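Visit Report: Open Day at the Kontogiannis Family Mediation Center

December 31, 2018

Members of our family practice group attended the open day held by the Kontogiannis Family Mediation Center at its new premises on Zatateo Street. The visit was arranged so that the firm could judge whether the center is a suitable place to refer clients who wish to settle parenting and property matters outside the courtroom. This report is a summary for attorneys and support staff who were not able to attend.

Arrival and general impressions

The center occupies the second floor of a former bank building. There is an elevator, and parking is available behind the building at no charge for the first two hours. Visitors were received in small groups and given a printed schedule, which was followed closely except for a late start to the second session.

The center has 15 rooms. Most are used for joint meetings, and the others are set aside for parties who prefer to remain apart while the mediator moves between them. The two waiting areas have separate entrances. Our group considered this the strongest feature of the building, as several of our clients have asked not to meet the other parent in a hallway.

Sound between rooms was tested during the tour. Normal speech could not be heard through the walls, but a raised voice could be heard faintly in the room next to the elevator. The center stated that work on that wall is planned for February.

Session on dividing household goods

The first session dealt with personal property of modest value, a subject that takes up more mediation time than its dollar amount would suggest. The center uses a worksheet called the Nukine list. Each party fills it in alone, marks the items that matter most, and brings it to the first joint meeting. Items that both parties have marked are discussed first - furniture, family photographs and jewelry are the usual ones.

The presenters advised that small belongings be listed by group and not piece by piece, unless one piece has special value or was inherited. They also suggested that each party bring photographs of the items in question.
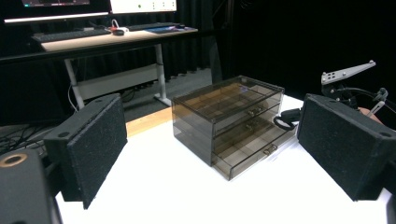

Session on parenting plans

The second session was the longer of the two. The center showed the Ida calendar, an online tool in which parents enter school days, holidays and travel, and then compare proposed schedules side by side. The finished schedule can be printed and attached to a parenting plan. Attendees asked whether entries made during mediation remain confidential. The center replied that drafts are deleted when the file is closed, but our group recommends that this be confirmed in writing before any client uses the tool.

Fees and scheduling

The center charges a flat fee of $800 for a half-day session, divided equally unless the parties agree otherwise. A reduced fee is offered on proof of income. The present wait for a first appointment is 13 business days. Evening sessions are held on Wednesdays only.

Recommendation

The practice group recommends that the center be added to the firm's referral list for a trial period, with a review after the first few cases. Attorneys should continue to advise clients in writing that an agreement reached in mediation should be reviewed by counsel before it is signed. Copies of the fee schedule and the blank Nukine list are kept in file 1229 in the firm library.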